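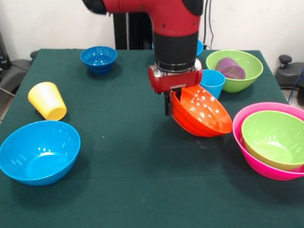
Orange-red bowl, green cloth

Thu 12 July

Up at five for the US close. Stupid habit, can't break it. Ledotska down again, third session in a row, and now everyone on the chat is an expert on why. Last week the same people were telling me to load up. Renzo still holding. I've got 600 shares, bought in February on nothing more than Rhonda's say-so and a broker note I only half read.

Coffee with Karthikeyan before work. He thinks the bank is fine and it's the funding that's rotten – too much short money rolled over every week, and one bad Friday would do it. Said it's how they always go. I said surely someone's watching that. He just stirred his tea.

Went looking for the note at lunch. Page 20, tiny print, there it is. Repo book bigger than the deposits. Who reads page 20? Me, from now on.

Masier rang about the margin account. They want 4000 dollars by Monday or they start selling for me. Very polite about it. I have it, but it's the roof money, and I told Mimoza in so many words I wouldn't touch the roof money. So sell something. Sinaris probably, it's done nothing all year except pay for its own brokerage. Or close the margin account altogehter and sleep.

Finished the chapter on the old trust companies on the train. Queues round the block, directors swearing black and blue it was all sound, shut by the end of the week. Same speeches. Could swap the hats and run them tomorow. Must give that book back to Ilir, he's asked twice.

Rhonda emailed at four. Stojanovska Partners have cut their target again and she's "comfortable". She was comfortable in February. Didn't reply, would've been rude.

Sold 746 Sinaris just before the bell. Small loss, smaller than I'd feared. Felt sick, then hungry. Toast for tea, standing up.

Haven't told Mimoza about the phone call. Will do it on the weekend, when her sister's gone home.

To do – ring Masier first thing, find the February contract note, bins, milk. No looking at the futures in bed.

Looked. Down a bit.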